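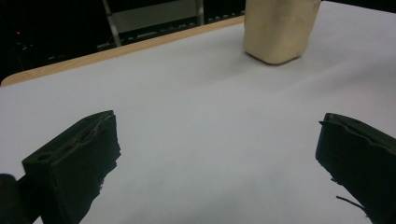

The last bus to Atthorpe had gone, so Leena Ahonen walked, and oh, what a night for it! Frost on every gate, the whole sky out, and in her coat pocket the letter from Berrada saying they wanted her song for the December concert.

She sang it to the sheep first. They were a good crowd, if a bit quiet in the chorus. Then she sang it to the bridge, which sang it back to her - lower, and rather better in the second verse.

"Again!" someone called from the dark bank.

An old man was sitting there with a flask and a fishing rod, grinning all over his face. "My mother used to hum that one," he said.

"She can't have. I only wrote it on Sunday."

"Well, she was always early," he said, and he poured her some tea.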